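Fokinthorpe 抓取规划与控制软件 产品介绍

产品 > 软件 > 操作类 > Fokinthorpe

我做这个软件的起因特别俗:抓线。真的,就是抓线缆。盒子、瓶子、杯子这类东西,市面上随便拿一套抓取规划都能干得不错,可是一碰到一团黑乎乎的线,圈套着圈,还拖着一根尾巴,原来那套“找个包围盒、算个中心点、往下夹”的思路就全乱了。夹爪一合,抓到的是空气,要么就只挑起一圈,剩下的全散开……我被这事折腾了好久,最后干脆自己写,写着写着就成了现在这个产品(笑)。

Fokinthorpe 由 Poltetti 发行和维护,目前是 3 系列。文档和更新说明也是我在写,所以你会发现口气都差不多,请多包涵。

【它管哪些事】

一句话:从腕部相机的图像进来,到夹爪的动作指令出去,中间这一段都归它。

感知这块叫 Wihongi 模块。它不去猜“这是什么东西”,先把线状的部分一段一段描出来,再判断哪些段属于同一根、哪里是交叉、哪里是端头。插头和接口会单独标记,默认不许夹(我自己夹坏过好几个,心疼)。如果线圈中间有绑带,它会把绑带附近当成比较稳的抓取区,给更高的分。

规划这块会给每一卷线生成最多 22 个候选抓取姿态,按稳定性排序,排第一的直接执行,排后面的留着备用。你可以在界面里把候选一个个点开看,红的是会碰到旁边东西的,灰的是手臂够不着的。我个人最喜欢这个界面,调参数调烦了就点着玩。

控制这块走的是闭环,接近过程中会一直根据新图像修正位置,最后一小段可以单独限速。夹爪开口、合拢速度、力的上限都能按物体类别分开设,不用每次改全局配置。

另外还有一个小工具叫 Zistmont,专门用来回放。每次抓取的图像、候选姿态、关节轨迹和夹爪开口都对齐在同一条时间轴上,拖一下就能看到“它当时到底在想什么”。以前我排查一次失败要翻三四个日志窗口,现在喝口茶的工夫就能看完。

【适合谁用】

如果你的台面上主要是数据线、延长线、耳机线、软管这一类东西,那就是为你做的。做整理、分拣、装盒、理线的都行。实验室里想拿它当底层,上面自己接学习策略,也完全可以!接口是开放的,策略只要输出目标位姿就能接进来,安全限位仍然由我们这边兜底。

如果你只抓硬纸盒,说句良心话,买它有点浪费,用基础版就够了。

【运行要求】

操作系统:Linux,64 位
内存:16 GB 起步,开回放建议 32 GB
显卡:需要独立显卡,显存 8 GB 以上
夹爪:二指平行式或连杆式,开口可读可控
相机:腕部安装,彩色必需,深度可选
从图像到首个候选姿态:38 毫秒(在我手边的测试机上)
自带示例任务:354 个,其中线缆类占了一大半
界面语言:简体中文、英文

深度相机是可选项,这个常有人来问。黑色的细线在深度图里经常断成一截一截的,所以 Wihongi 以彩色图像为主,深度只拿来校正高度。没有深度相机的话,要先做一次桌面标定,向导会一步步带着你走,十来分钟的事。

【关于桌面和摆放】

颜色反差大一点,识别会轻松很多。浅色哑光桌面配黑线是我最爱的组合,反光弱,线的影子也淡。桌子是什么形状倒无所谓,在界面里把边缘描一圈,存成工作区就好,弯的、斜的、一头宽一头窄的都能描。

两卷线放在同一张桌上时,软件会给它们分别编号。默认先处理离夹爪近的那一卷,想换顺序的话,在任务面板里拖一下。散着的线圈和捆好的线圈用的是两套参数,散的那套会把抓取点往多股重叠的地方靠,捆好的那套就直接一些,张开、下去、合上。 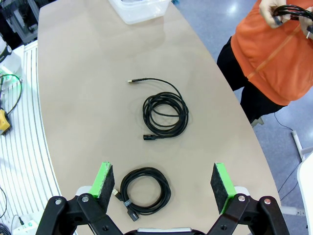 腕部视角:两指张开,中间是一卷束好的黑色 USB 线,前方另有一卷松散的 USB 延长线。

【人和机器同桌】

很多用户是边递东西边让机器干活的,所以我加了“让位”功能。画面里有手进入工作区,手臂就会减速,再近就停住,等手离开之后从停下的那一步接着走。戴手套的手也在训练数据里,浅色、深色的都有。提醒一句:这个功能是为了用着方便,不能代替你现场的安全设备,急停按钮该装还得装!

【授权与更新】

按工作站授权,一台控制电脑一份,接几只手臂不另外收费。买断之后 3 系列内的更新都是免费的。试用版功能完整,就是回放文件不能导出。

下一个版本计划在六月放出来,主要改的是端头识别:现在 USB 插头那截金属如果正好反光,偶尔会被当成别的东西,我已经改得差不多了,还在跑测试。顺便也会加上批量导出候选姿态的功能,催的人实在太多了。

【常见的几件小事】

换了夹爪指垫以后,记得重新跑一遍开口校准。指垫厚一点点,合拢位置就不一样,细线对这个很敏感。

工作区外面的线(地上的、设备上的)默认会被忽略。如果你发现它老是想去够桌边的线,多半是工作区描大了,往里收一点就行。

授权文件放错目录是安装时最常见的报错,提示写得不太友好,我知道,下一版会改。在那之前,请看安装目录里的说明文本,第一段就是。

要试用版或者报价,点页面顶部的“联系我们”,备注里写上夹爪型号和你要抓的线大概有多粗,我回信会快很多。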